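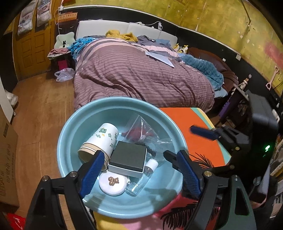 Does a Catch-All Basin Save Time?
Su-chen Fu and Radomir Atanasov

Our class was told that one open container per room makes tidying faster. The Drerlow handout repeats it twice and gives no source, so we picked it for our project.

We used a light-blue plastic basin on the table at the foot of the bed. Paper cups, a small box with a dark lid, a round white case with a bear on it, a clear bottle with a screw cap and a plastic bag all went into it. The rule was simple: if it's small and it's on the table, it goes in.

Clearing the table was quick, and we don't dispute that. Finding things later is another matter. A basin this wide has no sections, so cups roll against the wall and small items end up under bigger ones. Radomir thinks a smaller basin would fix this. Su-chen thinks it would just be a smaller mess.

We also doubt our own timing. There were only 2 of us, we both knew where everything was, and by Friday we had gotten good at it. A stranger would do worse -- maybe much worse.

Tsz-kin Lam asked in class whether a tray with dividers would beat the basin. We didn't test one. Until somebody does, we would not repeat the handout's claim. The cups, at least, should go back to the kitchen.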